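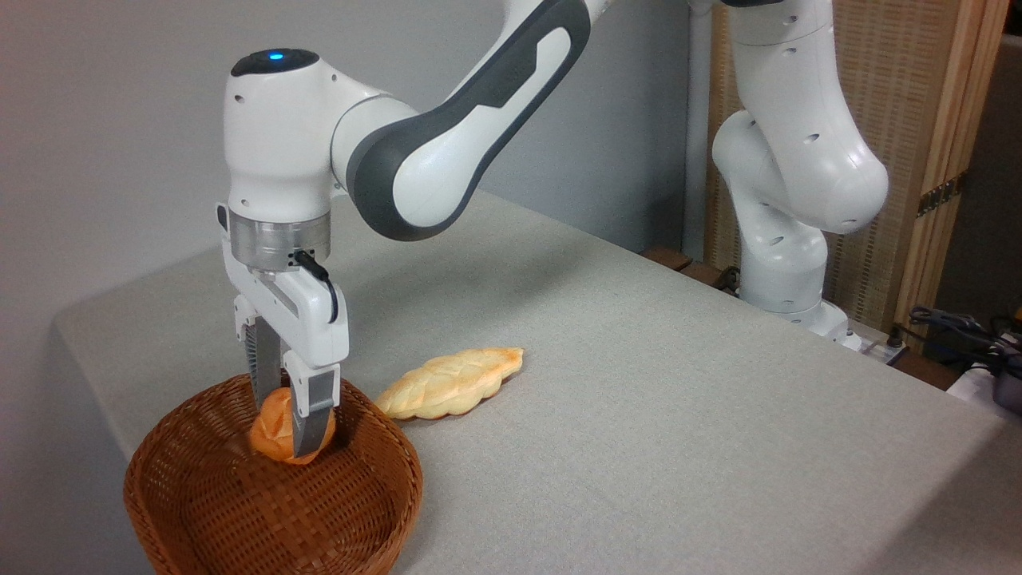 *Bread roll and wicker basket.*

## Jadby bread bag, large

A linen bag for people who buy a proper loaf on Saturday and are still eating it on Thursday, mostly out of stubbornness. It holds one large loaf or 7 rolls – fewer if your baker is generous.

Plain weave, drawstring top, no slogan. We did once print "BREAD" on the front, but most customers had worked that out.

- **Fits:** loaves up to a large bloomer
- **Colours:** oat, slate, a green Veerle Meijer insists is grey
- **Wash:** 40 degrees, inside out, crumbs shaken out first, please
- **Item no.:** 977

It will not rescue a stale baguette. Toast that, or keep it by the door for burglars.

The small size is back in August. Spare drawstrings are sold separately, mainly to cat owners.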